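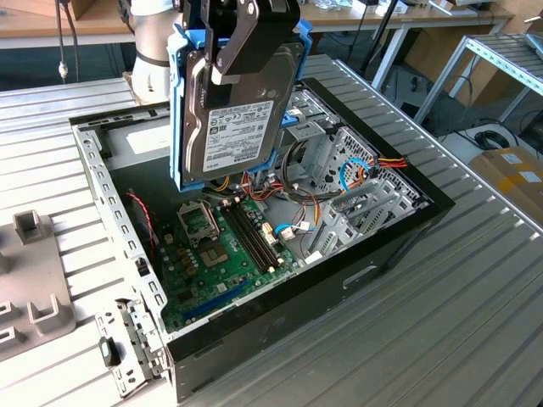 Grip rules for 3.5-inch drives in caddies

pometti_cell
Draft rule for our teardown and reassembly cells: the gripper takes a caddied drive by its upper portion, drive vertical, and never travels over an open CPU socket. Close force capped at 50 percent. Comments before 1/17/25 please.

barent44
The travel rule won't work with the tower on its side. The socket is mid-board and the cage is at the rear. Any short path crosses it.

pometti_cell
Then close the retention frame first. Ours is sometimes left raised with the lever open.

We use cookies to improve your visit. Accept | Manage settings

maillard_r
Disagree on the cap. Percent of what? Write it in newtons or it means nothing on another gripper. Emier's internal sheet had the same fault until June.

barent44
Agreed. Also add cable clearance. Loose SATA leads near the cage snag caddy rails on the way in. We log 14 snags per 2,000 inserts, nearly all there.

maillard_r
Tie them back before the arm is enabled. Insert speed 80 mm/s above the case, slower inside.

pometti_cell
Newtons and cable clearance go in. Leaving the travel rule as is for now.

barent44
Still objecting to that one.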